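Staventhorpe Community Rooms: progress report to the Adness Fund
Second report, 28th May
Prepared by Bradley Rowbotham, project manager

Summary

The heating and roof works are on programme. The day room is back in use and the side entrance is finished apart from the handrail. Spending is within the agreed budget and we are not asking for any change to the payment schedule.

Work done since the last report

The roof over the north range has been stripped, felted and re-slated. Ruppert found rot in 4 of the rafters when the old felt came off, and these were cut back and new timber bolted alongside. The work was covered by the contingency. The valley gutter has been relined in lead and the downpipe at the corner now runs to a proper gully - before this it emptied on to the path.

The old boiler has gone. The replacement is installed and commissioned, and the radiators in the day room, the corridor and both toilets have been flushed and balanced. The two radiators in the store were beyond saving and have been taken off the circuit, as agreed with your office.

The ramp at the side entrance has been cast and the door widened. The handrail was delivered in the wrong finish and went back to the supplier. Ulier have promised the right one within the fortnight, and until it is fitted the side entrance stays shut to the public.

Spending

Paid to date from the grant in this period: £3,658 to Ruppert for the extra roof timber and leadwork, and £3,459 to Ulier for the door and the first part of the ramp. Retention on the boiler contract is still held. Receipts are in the folder sent with this report.

Use of the building

The day room reopened as soon as the heating was signed off. There are now 19 regular bookings a week. The lunch club has moved back from the chapel, and the evening language class has asked for a second session from November. We would like to offer it, but it depends on finding someone to lock up.
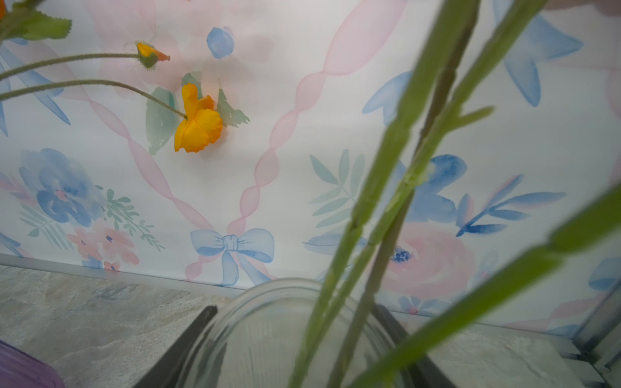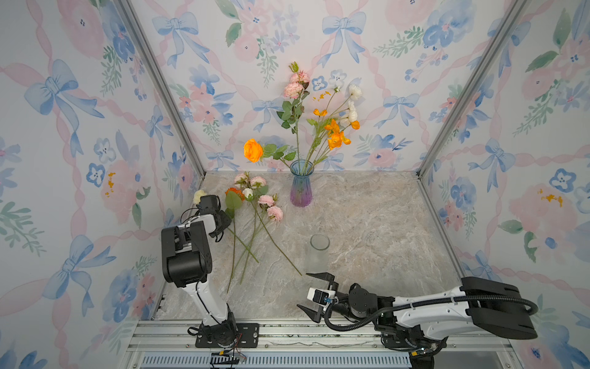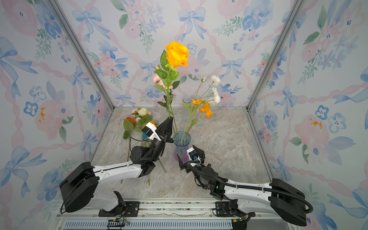

Decoration of the day room is the last large item still to be settled. The plaster on the outside wall has to dry fully before anything goes on it, and the surveyor will take another moisture reading before we order materials. Users were asked what they wanted and most went for plain paint, though a fair number of the lunch club would like paper on the end wall, in the style of the pale blue bows and pink ribbons behind the vase of flowers. Paper costs more to hang and is harder to wipe down, so we have asked for a price both ways. Whichever is chosen will come out of the decoration line in the original budget.

Next period

Fit the handrail and open the side entrance. Take the final moisture reading. Agree the decoration and book the painter. Release the boiler retention if there are no faults outstanding. We also need to settle the drainage query with the council, who have had our drawings but have not yet replied.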